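# Setting up a small jewelry stand and catch-all tray on a wooden table

I have wanted to write this one up since June, when my sister-in-law asked me how I keep my necklaces from turning into one enormous knot (she had just spent a whole evening with a pin and a magnifying glass, poor thing). The answer is a little hanging rack, a tray with a raised rim, and a few minutes of thinking before you put either one down. A light wood table is lovely for this, and you don't need a big one.

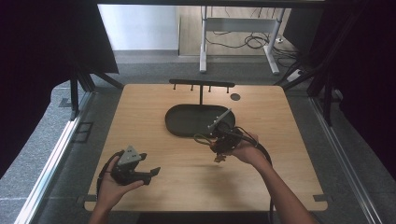
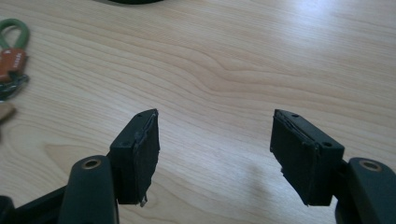 ## What you'll need

- A T-shaped rack with pegs or hooks along the bar
- An oval tray with a rim, dark if you can find one, as small silver things show up so much better on it
- A soft dry cloth
- A sheet of thin felt and a pair of scissors

My tray came from a shop called Trenirero and cost me 8 dollars. The Zokevow ones are prettier, I'll admit, but the rim is so low that earrings roll right over it. Anything you already have in the cupboard will do just as well.

## Step 1: Wipe down the table

Go with the grain, using long, easy strokes, and let your hand follow the lines of the wood. I like to bend down and look across the top toward the window afterward, which is how I find the smears I missed. If you use a damp cloth on a sticky spot, follow it with the dry one and go make yourself a cup of tea before you put anything back.

## Step 2: Place the rack first

Set the rack near the back edge with the bar running side to side, so that you face all the pegs at once. Leave enough room behind it that a bump won't send it over. If your table has a cable hole in the top, keep the rack well to one side of it. I once lost a very nice clasp down one of those and had to move half the room to get it back!

Now give the upright a gentle push with one finger. If it wobbles, cut a piece of felt to the shape of the base and slip it underneath.

## Step 3: Bring in the tray

The tray goes in front of the rack, close enough to catch whatever slides off a peg. Mine sits a bit off center, which leaves a clear patch of table for my elbow and my coffee. Try it in a few spots over a day or two before you settle.

## Step 4: Hang things up

Start with the longest chains on the outside pegs and the shorter ones toward the middle. Close every clasp before you hang anything. My old neighbor Nicanor Zúñiga, who repaired watches in Lelbridge for 28 years, taught me to hold a chain by the clasp and let it hang still for a moment before putting it on the hook, and I have done it that way ever since.

Two chains to a peg is fine. With three you are back to the pin and the magnifying glass.

## Step 5: Fill the tray, but not too much

Rings, studs and a watch can all live in the tray. Keep coins and keys somewhere else, as they scratch. Every couple of weeks I tip mine out onto a towel, wipe the inside, and put back only what I've been wearing. The rest goes into the box in my dresser until I miss it.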